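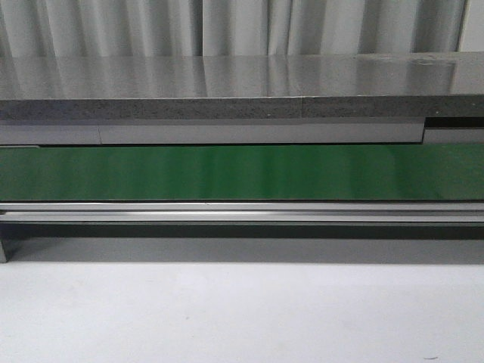
The Dindeo team's conveyor, set up in front of the steel counter in the automation room at Bárány Technical College.

Students at Bárány Technical College Present Robot Sorting Project

VONDIER, October 24, 2024 – The automation club at Bárány Technical College has entered its student project, Dindeo, in the regional student automation competition hosted by Kikel. The entry is a small sorting cell built around a conveyor belt and a robot arm with a two-finger gripper. It is designed to pick used electrical parts from a belt and place them in a tray, where they can be checked and returned to the college's teaching stock.

The team is made up of second-year students from the electrical and mechanical programs. Work started in February as an evening club activity and continued through the summer break. The college counts up to 80 hours of the work toward each student's practical training requirement.

"We wanted a task that comes from our own shop," said Leonardo Marino, who teaches automation at the college and advises the club. "First-year students wire control panels and take them apart again. At the end of the term we have boxes of push buttons, contact blocks and lamp holders, all mixed together. Sorting them by hand takes up lab time that we would like to use for teaching."

The competition asks each team to handle one family of parts with one robot. Teams choose the parts themselves and submit the list in advance. Judges place the parts on the belt in positions that the team has not seen before. A part scores when it is picked up, moved and released inside the tray. Points are taken off for dropped parts and for any stop that needs a person to reach into the cell.

The Dindeo team chose push buttons and contact blocks for its first set. These parts are small and have an uneven shape, and the same part can come to rest on the belt in several ways.
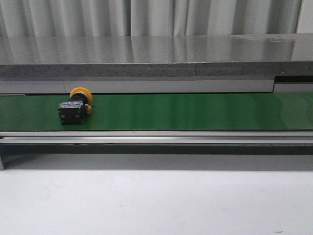 A button that lands on its contact block has to be gripped differently from one that lands on its side. The collar is round and the block has flat faces, so the students decided early on that the gripper should close on the block whenever it can be reached. If only the collar is within reach, the arm approaches more slowly and closes with less force. Parts lying close to the rear rail are handled last, after the students found during early tests that the fingers could touch the rail on the way down.

The control program was written by the students in class and at home. It uses views from a fixed position beside the belt and from the gripper, and the two are compared before the arm moves. The group also keeps a written log in which each attempt is entered with the type of part, its position on the belt and the result. At the time of entry the log held 612 attempts. It will be handed in to the judges together with the wiring diagram and the risk assessment.

The budget for the project was $3,398. Of this, $1,000 came from a student equipment grant from Kikel, and the rest was paid by the college and by the club's own sales at the spring open house. The money was spent mainly on the conveyor, replacement grip pads and safety switches. The robot arm belongs to the college and is used in regular courses during the day.
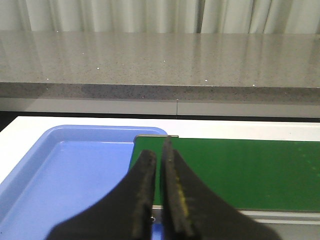

Gripper view of the cell, with the parts tray on the left and the start of the belt on the right.

Tray position was one of the last things the team settled. It was first planned at the far end of the belt, which made the arm travel a long way with each part. With the tray beside the near end of the belt, the path is shorter and the students can reach the tray without leaning over the conveyor. The white table under it was raised on new feet for the same purpose.

"The students made their own decisions and some of them had to be made twice," Marino said. "The mounting bracket for the tray is the third version. I asked them to keep the first two and bring them along, as the judges like to see how a team got where it is."

In the next stage, the team plans to add lamp holders and terminal blocks to the parts list. A group of first-year students will join the club after the competition and take over the conveyor controls. The program and drawings will be made available to other schools in the Vondier area on request.

The cell can be seen during the college's open evenings in the automation room. Schools that wish to bring a class are asked to contact the front office ahead of time.

About the Automation Club
The automation club at Bárány Technical College is open to students of all programs. It meets in the evening during term and is advised by the teaching staff of the electrical department. No earlier experience with robots is required.

Press contact
Leonardo Marino
Automation Club, Bárány Technical College, Vondier

Search news
Enter keyword
All categories

Related news
Open evenings at Bárány Technical College: winter schedule
Kikel student equipment grants: how to apply
Welding shop reopens after renovation
Electrical program adds second evening group

Contact | Press | © Bárány Technical College | Back to top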